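The Green Belt: a Small Gallery of a Small Conveyor

By Cyrill Gasser

Some people photograph herons. I have spent a good part of October photographing a conveyor at the Stamel workshop in Grorkville, and I regret to say the folder on my computer now holds 3,306 files. My family has been shown 600 of them. The rest were spared on compassionate grounds.

This page has only one picture on it, which the dictionary may not consider a gallery. I started with a shortlist, the shortlist turned into an argument with myself over bolt heads, and in the end I kept my favourite and wrote captions for the ones I left out. Think of it as a catalogue for an exhibition where most of the walls are bare and the parking is free.

A word on the belt. It's dark green, the colour of a school blazer or a billiard table that has given up on being fun. I asked at Wako, who sell such things over the counter, whether it came in anything livelier. They said white. I said green was lovely.

1. Belt, markings and end plate
Dark green with a slight gloss, and a column of short pale lines across the middle, each one finished off with a small dot at either end. They're crisp at one end of the column and faint at the other. I like them more than is reasonable. The end plate is brushed aluminum, rounded at the corner where the belt goes over, with two small bolt heads keeping each other company down low. 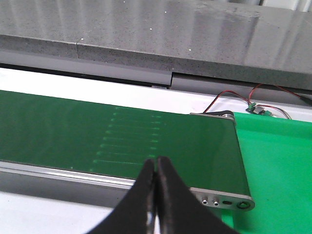
Brushed metal always looks terrific until the first person with a sandwich leans on it, writes Bestent, and then you own a fingerprint collection. The same reader recommends a soft cloth, always along the grain, and says a green belt wants lukewarm water and a drop of dish soap and nothing out of a spray bottle. Bestent also holds that the end plate is the only part of a conveyor with any personality, the belt being a rug with ambitions.

I have taken the advice on the cloth. I don't accept the remark about the rug.

The ones that stayed in the folder, with the captions they would have had:

2. The workshop door, early
A grey door with a brass handle. I was waiting for somebody with a key. I took eleven minutes of waiting very seriously, and the door is in perfect focus.

3. Underside
You don't see many portraits of the underside of a conveyor. Having lain on the floor for this one, I understand the shortage. There is dust down there with seniority.

4. Parcel, travelling
A box of washers on its way from one end to the other – a trip it could have made in my hand in a quarter of the time. It looked dignified, though, and I can't always say that about my hand.

5. Parcel, arrived
Same box, on the floor. Washers are very good at rolling. The label said 1,000 to the box and I'm prepared to believe it, having met most of them under the bench.

6. Tea break
Two mugs, one biscuit. A study in tension.

Prints can be had on request. So far the requests have come from my mother, who wanted the one with the mugs, and from Wako, who wanted to know if I was ever going to buy anything. The herons will be up in the spring if I can find one that holds still.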